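Nestumeck Bedroom Sim: episodes with the contact fault
Data card and notes for users

What is in this release

Simulated bedroom episodes for a two-armed robot with parallel control of both grippers. The tasks are all pick-and-place of household items from a bed, a nightstand or the floor. There are 3,096 episodes in total. Of these, 66 are affected by the fault described here and are kept in a separate folder called contact_fault. They are not in the default training split.

Maintainer: Lenuța Neagu, Lasbridge. Please open an issue before sending mail.

What went wrong

The Rezende physics build we used up to 16th April handled contact between thin rigid objects and soft surfaces badly. When a gripper came down near a flat object on the mattress, the solver sometimes pushed the fingertip through the object and then corrected the overlap in a single step. The object left the bed at high speed. In other cases it sank into the mattress and the gripper closed on nothing.

The success checker made this worse. It only tested whether the target had moved away from its start pose, so an object thrown across the room was scored as a completed pick. We found it when Brellia, the policy trained on the first release, began to stab at books and cards in evaluation.

Which objects are affected

Paperbacks, cards and other flat items on the mattress. Items on the nightstand and the floor use a rigid surface and did not show the fault in our replays. Footwear on the floor is fine.

What we changed

- Contact margin for flat objects is now 6 mm.
- The checker needs the object to be held between both fingers and lifted clear of the surface.
- Any object that goes over the speed limit ends the episode with the label ejected.
- Old episodes were replayed in the new build and relabeled. Original labels are kept in label_v1.

Known problems

The replay does not always match the recorded motion, and about 1,000 episodes have small timing offsets between the camera stream and the joint states. Use the joint timestamps if you need the two aligned. The fix for this is planned for July.

Wrist force values in contact_fault are not usable. We left them in the files so the spikes can be studied.

Approach to a flat object on the mattress, left gripper over a paperback: 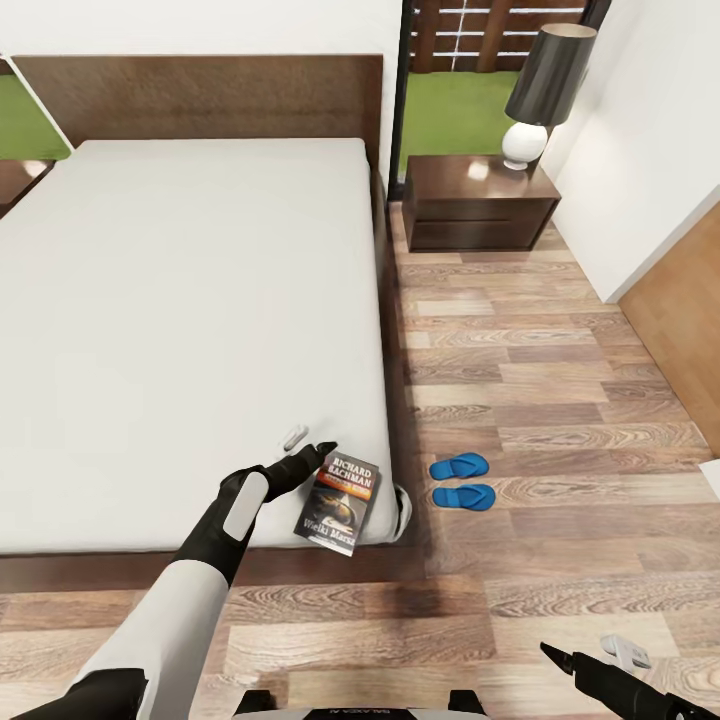 Can I train on the contact_fault folder if I use the new labels?

Only for failure detection. The labels are correct now, but the motions were recorded against the old contact model and a policy that copies them will press too hard.

Reporting

If you find an ejected object in the default split, send the episode ID, the build number and the step where the object starts to move. Do not edit the label locally and send us the file, as we have to replay from the original.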